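Food Studies, Unit 3: Snacks and Packaging
Handout for the August block

Packaged snacks are compared at the table before any written work is started. Clear the kitchen table but leave the cloth on, as crumbs are easier to gather up in it and shake out afterwards.

Take each piece out of its wrapper and keep the wrapper. Note the colour of the surface, whether it is smooth or cracked, and the general shape. Two pieces of the same sort can differ in shade, so look at them side by side.

Wrappers stay on the table until the notes are done.

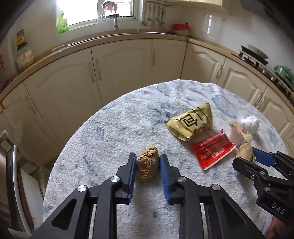
Record the main colour of each wrapper and any large lettering or characters. If you can't read the language, copy the shape of one character into your notes. Crumpled wrappers should be flattened before you look for the ingredients list.

Reading for next time: Bermúdez, chapter 3.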